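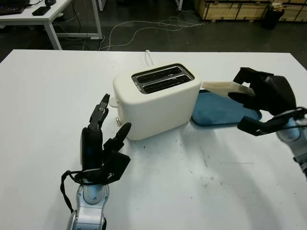

The case against the kitchen upgrade

Every August my inbox fills up with people telling me my kitchen is out of date. It must be the back-to-school thing, all those kids moving into their first apartments, and the marketing departments figure they might as well hit the parents while they're at it. This year the pitch is breakfast. Breakfast has apparently been broken for a while and a lot of companies have been working hard on it.

I have been keeping a list of the claims. A kettle that "respects the leaf." A pan that "cooks the way you think." A toaster that learns your preferences over the first 100 slices, which at my rate of toast consumption means it would get to know me sometime in spring. I don't know what it does with slices one through ninety-nine. Burns them, I suppose, and takes notes.

I'm not against buying things. I like a good knife and I paid too much for mine. What bothers me is the language of the upgrade, the idea that what you have is an early draft of what you're supposed to have. A kettle boils water. If it boils water, you have a kettle.

The coffee machine at Hwa-young's

My friend Hwa-young Min bought one of the Stemau machines last winter. She is a careful person and she read everything first, including the forums, where people argue about water hardness the way other people argue about baseball. It makes a nice cup of coffee. I've had maybe a dozen of them at her counter and I'd say they were all nice.

But I've also watched her use it. There's a warm-up. There's a rinse, and then a second rinse if the first one was too long ago. There's a light that means the tray needs emptying and another light, same color, that means it wants to be descaled, and the only way to tell them apart is how fast they blink. She keeps the manual in the drawer with the spoons. Her old drip machine had one switch and she got rid of it at a yard sale for 2 dollars.

I asked her if she'd buy it again and she thought about it for longer than I expected. "I'd buy it again if I hadn't already had it," she said. I've been turning that over ever since and I still can't decide if it was a yes.

How the number gets made

The part that really gets under my skin is the numbers. I got a brochure for something called the Nevmont, a countertop oven, and on page one it told me that the average household wastes 2944 minutes a year waiting for appliances to heat up. I'd love to know who held the stopwatch. There was a little star next to the figure, so I went looking for the footnote, and the footnote said "internal estimate."

Let's take it seriously for a second anyway. That's a bit over eight minutes a day. What do I do with those eight minutes now? I empty the dishwasher. I look for my keys. I stand at the window in my socks and see whether the neighbor's cat is on the car again. If someone gave me those minutes back as a lump sum I'd have a long weekend, fine, but that isn't how they come. They come in little pieces before work, and I'm already using them.

The brochure also had a chart with two bars, one tall and gray ("ordinary oven") and one short and green ("Nevmont"). No scale up the side. I showed it to Anjana Roy, who taught high school math for most of her life, and she handed it back to me without a word, which from Anjana is a review.

The comparison sites

You'd think the review sites would help. I used to think so. I spent an evening reading about kettles, for reasons I'll get to, and by the end I had nine tabs open and every one of them had the same Stakholm kettle at number one. The reasons were different. One liked the handle. One said it was quiet. One said the handle took some getting used to and it was on the loud side, and still put it first.

Scroll down far enough on any of them and there's a line in pale gray saying they may earn a commission. I don't think they're lying exactly. I think if you have to write up ten kettles by tomorrow, and you've touched three of them, and one of the ten pays better than the rest, your opinion will find its way there by itself.

What I'd like is a review written after four years. Does the lid still close? Did the little window go cloudy? Did you find yourself hating the beep? Almost every review I've read was written in the first week, when you still love the thing and you're still wiping it down after each use. Show me somebody who has stopped wiping it down.

Why I was reading about kettles

All right. Mine broke. I should come clean about that, as this post would look pretty silly if one of you saw me in the store.

It was an old one that used to be my aunt's, and the switch started popping up before the water boiled. For a while I held it down with my thumb, which I don't recommend. Then I took it to Si-eun Woo, who fixes lamps and radios out of his garage and will look at anything with a plug. He said the switch part was a few dollars but the base was riveted shut, so getting to it meant drilling, and after drilling he couldn't promise me it would be safe with water in it. He said newer ones are mostly glued, and he likes those even less.

So there's my actual complaint, if you want it in one place. I would happily keep a thing forever. The same companies that send me letters about how I deserve better made the last one so I couldn't open it up. Then they print a leaf on the box of the new one.

Godelieve Boersma wrote to me after my post on vacuum cleaners (still the most commented thing I've put up here, I have no idea why) and said I was being nostalgic, that the old appliances we remember are only the ones that survived, and all the junk from back then is in a landfill where we can't see it. It's a fair point and I've tried to argue with it in my head several times without much luck. I'd only say that the survivors had screws.

What I bought

A plain kettle. It cost less than lunch for two. It has a switch, a spout and a lid, and it doesn't connect to my phone. The salesman tried to walk me over to a Nam, which was 200 dollars and could hold water at a temperature you pick with a dial. I asked what temperature he used for tea at home. He said he drank mostly soda.

I do see who the dial is for. Chae-won Ko, two doors down from me, is serious about green tea and she says boiling water ruins it, and I've tasted hers next to mine and I believe her. But she has never owned a kettle with a dial. She boils the water and then waits with the lid off. She picked that up from her mother and she's been doing it for decades, and I notice it doesn't need a software update.

I'm aware that one day I may eat these words. My knees aren't what they were, and if a company ever comes up with something that gets the good casserole dish down from the high shelf, I'll be first in line and I won't ask about the footnotes. I'm only saying that so far, every improvement I've been offered has been to something that was already working, and the few things that don't work, like the drawer that sticks and the faucet that drips into the night, never seem to come up in the brochures.

The comments are open as usual. If you have an appliance older than your kids, tell me what it is and what you've had to do to keep it going. If you work for one of these companies, you can comment too, but please say so at the top.

Next time I'm planning to write about mattresses in boxes. I've been collecting the emails.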